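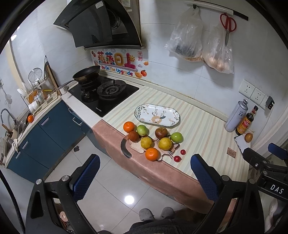

*The plate, the fruit, and the two small tomatoes.*

"Fruit on the plate," said Shu-fen Chang. "That's the whole job?"

"That's the whole job," Ashraful said. He had the Plastden contract open on his knee and was reading it the way people read menus when they've already ordered.

She looked at the counter. Eight big ones, two cherry tomatoes, one long white plate with a peach-colored flower on it. Her mother could have done it while arguing on the phone. Her mother had, in fact, done it while arguing on the phone, most evenings for thirty years, and had never been offered money.

"And how many times do I do it?"

"Two hundred eighty-three. It says 283."

"Why not 280?"

He turned a page. "It doesn't say."

Shu-fen had spent 11 years fixing dishwashers for Alcaraz before the knees went, and she had opinions about machines that were supposed to help. A dishwasher was a good machine. It was a box that threw hot water at plates, and it didn't pretend to be anything else. You still had to load it. You still had to scrape off the rice. In all her years on the vans, not one customer had asked her for a dishwasher with fingers.

Plastden wanted fingers. Plastden had sent a young man from Culance to give a talk at the community hall, with slides, and one of the slides said that by December a machine would be able to set out a family's breakfast without help. Shu-fen had raised her hand and asked whose family. The young man said any family. She asked if he had met any.

"You could have said no," Ashraful told her now.

"I wanted to see what they don't know."

She did the first one. Orange fruit, pinch, lift, plate. It rolled toward the flower and stopped. Green fruit, pinch, lift, plate. The dark brown one was shiny and she slowed down for it without meaning to. By the time she got to the tomatoes she was holding her breath, and that made her angry.

"See, that," she said. "I went easy on the little ones. Where does that go? Where do they write that down?"

"I think the idea is they don't write it down. It just watches enough times."

"I watched my brother-in-law drive for 20 years. I still can't park."

Ashraful laughed and got up to see. He was a line lead at the Andora plant, or he had been until spring, when they put in the new packing cell. The cell could close 600 cartons an hour. It could not tell when a carton was damp. So now there was a man on a stool beside it, feeling cartons, and the man was paid less than Ashraful used to get. In the brochure the man on the stool did not appear.

"It did get better, though," he said. He was fair about it, to a degree she found tiring. "First week it jammed 61 times. When I left they were down to a few a shift."

"Same cartons?"

"Same cartons."

"Same size, same shelf, same light?"

"Well, yes."

She waved at the kitchen. The cat on the placemat had fruit all over it. The pink cloth hung over the edge where it always hung, ready to be leaned on and dragged. Somebody would want the stove in an hour. Tomorrow there would be mangoes, or no fruit, or a bowl in place of the plate.

"Tell it to your cartons," she said.

She took everything off and did it again, and then again. Somewhere in the forties she stopped thinking about Plastden and started thinking about supper. At 51 a yellow fruit got away from her, dropped off the counter and went under the cabinets, and she stood looking at the gap.

"Does that one count?" Ashraful asked.

"You're the one with the contract."

He read for a while. The refrigerator came on. Shu-fen lowered herself down on her bad knees, one hand on the cabinet door, and felt around in the dark for it – past some dust, past something she decided was a bottle cap – until her fingers closed on the skin.

"It says to continue as normal," he said.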